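Does demonstration quality matter more than quantity for hand-held grippers?

Suleiman Adeleke
Our group is preparing to train a policy on soft-object handling using the Malemel protocol. Should we collect 100 further demonstrations or filter the existing ones?

Ifeoma Ugwu
Filtering is advisable. In our Grendalov trials, removing demonstrations with lost marker tracking left 94, and the policy trained on these completed 60 percent of placements. Please keep the marker in view of the camera throughout.

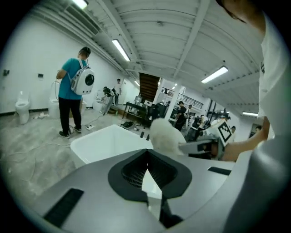 Marker mounted on top of a hand-held gripper, with a soft white item beside the basin.

Robles
Agreed. We filter at Tovham as well.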